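Section 4. Folding the Towels for Your Fellerton Shelf

1. Clear yourself a good stretch of table, more than you think you'll want, and smooth the first towel out flat with both hands.

2. Fold it in half the long way, then in half again, and take your time over the corners (they do show later!).

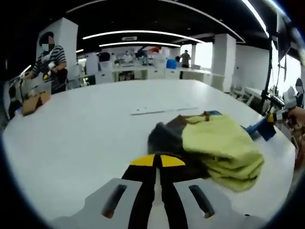

3. Turn the folded edge toward you and set the towel on the shelf. Thick ones like to spring open, so press down gently for a moment.

Note: A shelf holds 8 bath towels.

Caution: Please don't stack above the 15-inch line.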